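Priravel handling cell

The Priravel cell is a two-armed robot station I look after with Nele Tiedemann. It does fiddly tabletop work, and most of its upkeep is fingers - yellow foam ones with black grip pads.

Handover check

Once the pads are on, I have one gripper hold a smooth white piece upright and bring the second hand in with its fingers wide open. If the gap isn't centered, I redo the wrist offset.

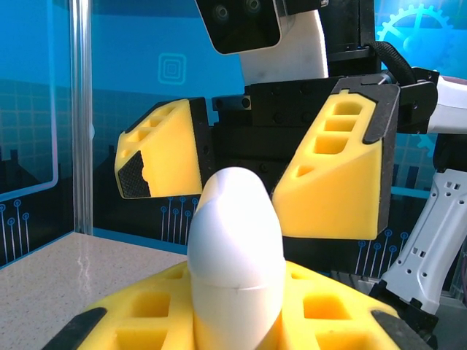
Small parts

Earbuds are my favorite test! They're slippery little things, so a tired pad gives itself away fast. I look for a pinch along the two black strips, then log it. Our last pad set went 434 cycles, and Nele swapped it in 14 minutes.
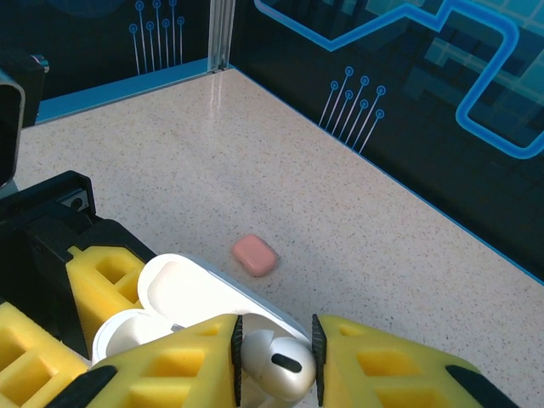

Earbud in the grip, with the open charging case beside it.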